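**Whitcombe frame stand, white**

I bought this in April to replace a metal stand that had started to lean. It cost $39 and came flat. Assembly took around 15 minutes, most of it spent working out which pole was which, as the sheet has no labels.

The poles meet the base at the corners. Get one upright in place before you start on the next. The corner joints are stiff at first and loosen up after a day. 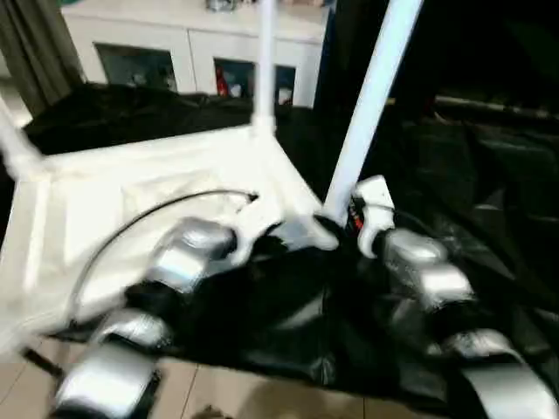 ## After 2 weeks

No wobble so far. White shows every mark, so I wipe it down on Sundays. I would have paid a little more for a darker color, which Whitcombe doesn't sell.

Four stars. The instructions need work.

Impi Mustonen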